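Small Screws, Long Patience: A Talk with Nilton Benavides

The repair shop Erska opens at nine, but Nilton Benavides is already at his bench when I come on Tuesday, sorting screws into a tray. He learned the trade at Koyama, a firm that serviced office equipment, and he has had his own shop for three years. Last year he closed 352 repairs. He keeps the number in a notebook.

I asked him what people bring. "Lamps, fans, mixers, coffee grinders," he said. "Everything that has a screw in it. In April it is mostly fans, when people take them out of the closet and they make a noise."

He does not like to speak about prices, but he told me that his most expensive tool, a torque screwdriver, cost him 1,180 dollars. His wife thinks this is too much. "She is right," he said, "but I use it every day."
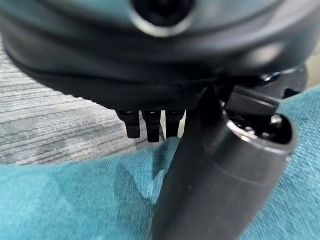 Benavides has strong opinions about how a thing should be closed. Glue makes him angry, and so do plastic clips that break the first time you open them. What he likes is a screw he can see. When silver screw heads shine inside the open end of a dark gray tube, he told me, he feels calm, and he starts to look for the right bit. "A screw head tells me that somebody thought about me," he said. "Maybe it is deep and I need a long driver. This is fine. I have long drivers."

For the smooth matte plastic that so many products have today, he has less love. It shows every mark of a slipped tool, so he puts paper tape beside the place where he works.

Before I left, I asked about the drawers behind him. They hold 3,000 screws, all taken from things that could not be saved, and he was still looking for the one he needed for a Vuro fan.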